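Thursday, March 7, 2019

**Yurani Nina**

Going to put the whole travel drawer thing in one thread so I can stop answering it in pieces. It's long. Mute me if you don't care about sachets.

---

Background for anyone new. I work away from home every other week, same rented room in Brastholm, one shelf and a sink. The room has a kettle. It doesn't have coffee, soap, salt, tissues or anything else you'd expect to find in a room somebody charges you for.

---

For the first few months I bought everything when I got there. The shop by the station closes at seven and my train gets in at ten to. I bought full-size detergent three times and left it behind three times because I wasn't going to carry it home.

---

So now there's a drawer. It's the second one down in the hall cabinet and it holds small packaged things only. If it's bigger than my hand laid flat it goes in the kitchen or the bathroom like everything else. The laundry pouches get a pass.

---

The cabinet is the Cineo one, the narrow one with the bad runners. People asked last time. I wouldn't buy it again. The drawers are shallow though and for this that's good, you can't bury anything.

---

What lives in there:

- coffee sticks
- laundry pouches
- tissues
- tea bags, two kinds
- salt and pepper from takeout
- a sewing kit
- stain wipes
- plasters
- cough drops
- dish soap in a travel bottle

---

I had no idea how much of this I already owned until I emptied every coat pocket and bag in the apartment. 40 coffee sticks. I don't remember buying a single one. Most were from hotels and one lot came in a box from my aunt, who thinks I can't buy coffee.

---

Sorting took a Sunday afternoon. I threw out anything with a hole in it, anything past its date, and a soy sauce packet that had glued itself to a bus ticket. If you do one part of this thread do that part. Check the seams on the sachets. Squeeze gently over the sink.

---

Someone asked about budget. I set 3070 pesos aside for the month, which is what I was spending on duplicates before, and I've used less than half so far. Detergent is the expensive one. The rest is close to nothing.

---

Containers: I tried the Cukeck divider trays and sent them back. The compartments are square and sachets are long, so everything stood up at an angle and fell over when the drawer moved. A cut-down cereal box works. Two of them side by side work better.

---

Ko asked if I decant. Only dish soap. Everything else stays in the packet it came in, because then I can read what it is at eleven at night with the bad lamp on.

---

How it works on a packing day. Drawer open, take out what I need for five days, put it on the table, look at it, take one thing away. There's always one thing. Usually tea.

---

I lay it all out close together on purpose. If the group gets wider than a dinner plate I've packed too much. It's a dumb rule but my bag is the kind that goes under the seat and it has never failed to close since I started.

---

Flat things go in first, against the back of the bag. Then sticks and sachets down the side where they don't get bent. Bottles and jars last, standing up, with the cap tightened and a bit of tape around it. I had one open over a sweater in March two years ago. The sweater is now a rag.

---

The laundry pouch is the thing I'd fight for. Flat, weighs very little, and it fills the gap between my folder and the side of the bag. When it's empty it folds to nothing. The powder boxes are cheaper per wash but they burst at the corners.

---

Put a clip on the pouch once it's open. Not a rubber band, the film is slippery and the band rolls off. A plain clothespin is fine. I keep one in the bag all the time and it also holds the curtain shut in Brastholm.

---

Small group on the table for this run:
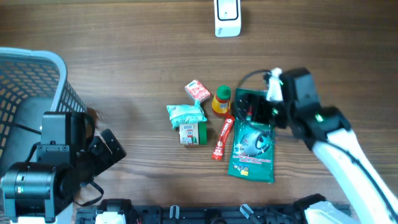

Teal pouch, a red NESCAFÉ stick, green-cap bottle, pink and white packet. Six things in all.

---

Yes, the coffee is instant. I've had the replies. The room has a kettle and a mug and I get up at five thirty.

---

One tip from my sister that I ignored for a year and shouldn't have: write the month you bought it on anything without a clear date. Marker, on the back, away from the seam. It rubs off glossy film so let it dry before you put it in the drawer.

---

Refill day is the first Saturday I'm home. I open the drawer with my phone in the other hand and write the list straight from what's missing. Takes as long as the kettle does. I used to keep a spreadsheet for it. It had 11 columns and I filled it in twice.

---

Stuff I stopped carrying:

- sugar (I don't even take sugar)
- a second sponge
- the big tin of balm
- shoe polish
- batteries for a radio I no longer have

---

Stuff I keep forgetting and would like to stop forgetting: scissors. Every one of these packets says tear here and about a third of them don't tear. I've opened detergent with a house key more often than I want to say.

---

To the person who said this is a lot of plastic - yes. I buy the refill pouches for home and the small ones only for the bag. I'm working through the hotel sachets I already have and I'm not picking up new ones. When the coffee sticks run out I'll bring a jar and leave it on the shelf there, if the landlord agrees to stop clearing the shelf.

---

He clears the shelf between stays. I asked about it again last week. He said he'd think about a box with my name on it. So there may be a box. If there's a box, half of this thread is useless to me, but the drawer stays.

---

Few answers before I go:

Yes it all fits with the laptop.
No I don't have a link for the bag, it's old and the label came off.
The tape is ordinary paper tape.
Cough drops go in the coat, not the bag.

---

Train's at four. Still need to find the clothespin.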